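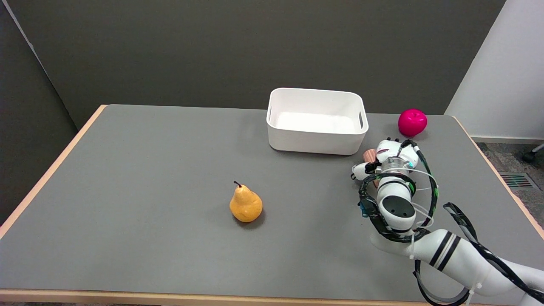

So I finally went to a town council meeting. I've lived in Etmont for eleven years and I had never been to one, unless you count the time I walked into the wrong room looking for the passport desk (I stayed four minutes and left during a motion about gravel).

What got me out of the house was the comment thing. If you don't live here, or if you live here and have a healthier relationship with your phone than I do, let me back up a bit.

The town has a page where it posts notices. Road closures, leaf pickup, the hours at the transfer station, that kind of stuff. For years you could write comments under the posts and mostly what people wrote was "what about Birnen Road" no matter what the post said. Then in April the town put up a notice about the Harju lot, the one behind the old feed store, and how they were thinking of selling part of it for parking. Within a day there were more comments than I'd ever seen on there. Some were angry, some were funny, a couple were nasty, and one was a very long recipe that I think was meant for somebody's sister.

And then they were gone! All of them. The post was still up but the comments were off, and when I scrolled back, the comments on the older posts were gone too. Three people I know got a message saying they'd been blocked. One of them was Funmilayo Tamuno, who is about the most polite person in this county. She had asked what the lot was appraised at. That was her whole comment. It had a "please" in it.

I'm not a lawyer and I'm not going to pretend I know exactly where the line is. I know a private company can run its site how it wants, more or less, and I know a town government isn't a private company. I also know that when a town opens up a space for people to talk, it gets a lot harder to say "you, you and you may not." That's as far as my reading took me, and I did my reading at the kitchen counter at eleven at night, so take it for what it is.

Anyway, the meeting. It was upstairs, it was hot, and there weren't enough chairs, so I stood by the coat rack next to a man who had brought his own folding stool. Smart man. Precious Ignacio ran it. She's been council president for two terms and I've voted for her both times, which I want to say up front, because I'm going to complain about her in a second.

Her explanation was that the staff had been "overwhelmed" and that some of the comments were threatening toward a town employee. Okay. I believe that. I saw one that I'd call threatening, and if it had been about me I'd have wanted it down in five minutes. But she kept going from "some comments were threatening" to "so we removed the comments," as if those two things were the same size. Somebody asked how many had been removed and she looked over at the clerk, and the clerk said 3,397, going back to when the page was started. You could hear people sort of shift around at that.

Then Kalevi Hämäläinen got up. He used to teach civics at the high school (my nephew had him, says he was a tough grader) and he asked one thing, which was whether the town had kept a copy. Because comments on a town page might be public records, and if they're public records there are rules about throwing them out. Long pause. The town attorney said he'd have to look into that. Mr. Hämäläinen said "I would, yes," and sat back down. I nearly clapped.

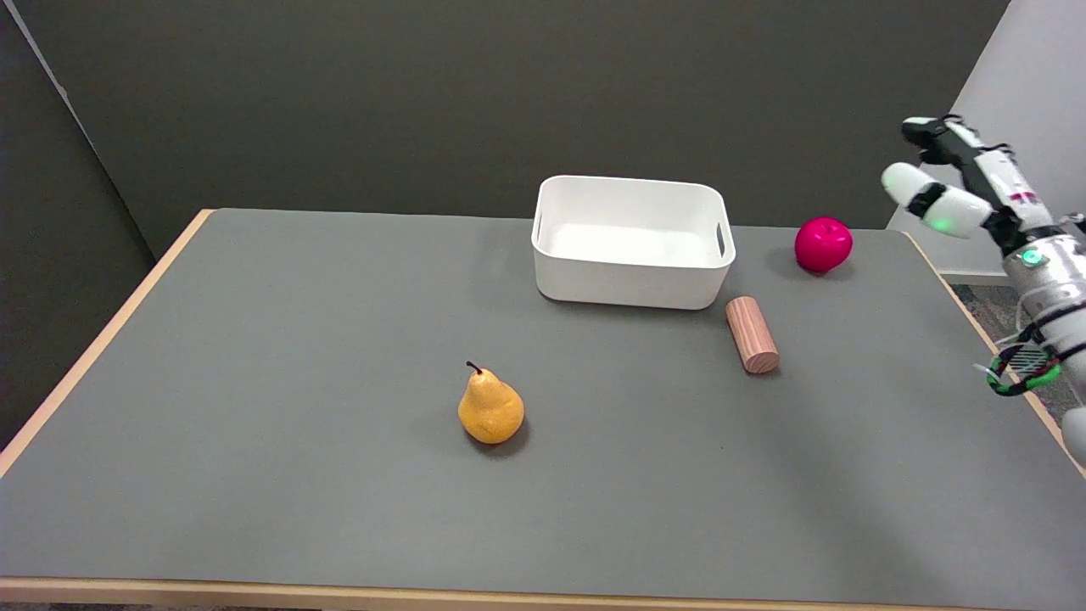
There was a lot more after that. Public comment is three minutes each and they have a little kitchen timer that goes off, which rattled me so much when it was my turn that I lost my place on my own index card. I had planned to say something decent about trust. What came out was that I check that page every morning with my coffee and I miss the Birnen Road people. Which got a laugh, and it's true, I do miss them, but it wasn't the point I'd been practicing in the car.

Orvokki Partanen spoke against turning the comments back on and I thought she made a good case, so I want to be fair to her. She worked the front desk at town hall for a long time. She said people write things on a page that they would never say across a counter, and that the person reading it all is usually whoever has the least pay and the least say in what the town does. She said if we want a place to argue, there's the room we were standing in. I've been turning that over ever since. I still think she's wrong about the blocking, but she's right about who gets stuck with the mess.

My trouble with "just come to the meeting" is that hardly anybody can. It starts at 5:30. If you work out at Kurken on second shift you're never going to make it, not once, and half my street works at Kurken. There were 75 people in that room (the clerk announced it, something to do with the fire limit) and that was supposedly the biggest turnout in years. The page has more than 1,000 followers. I'm not saying every one of them has something brilliant to add about a parking lot. I'm saying it's a pretty different crowd.

Where it ended up: they voted to unblock everybody for now and to have the attorney write up an actual policy, with reasons a comment can be taken down and some way to appeal it. Comments stay off until that's done. Nelli Koivisto wanted a deadline in the motion and didn't get one, and she was the only no vote. I think I'd have been a no with her. "Until that's done" can be a long time around here. We waited on a stop sign by the library until the kids who needed it had driver's licenses.

I did get to talk to Precious for a minute on the stairs afterward. She was nice about it. She said she wished people had called her before getting so worked up, and I said I thought people did call, that's sort of what a comment is, and she said "well, not exactly," and then someone grabbed her about the lot. Nobody had really gotten to the lot, by the way. Two hours and I still couldn't tell you what it's appraised at. Funmilayo asked again at the very end, out loud this time, with the "please," and was told it would be in the packet for next month.

So I guess I'm going next month. I've already looked up folding stools. If you're in town and want a ride, leave me a note down below - comments are open over here, and the only thing I've ever deleted was a guy selling gutters.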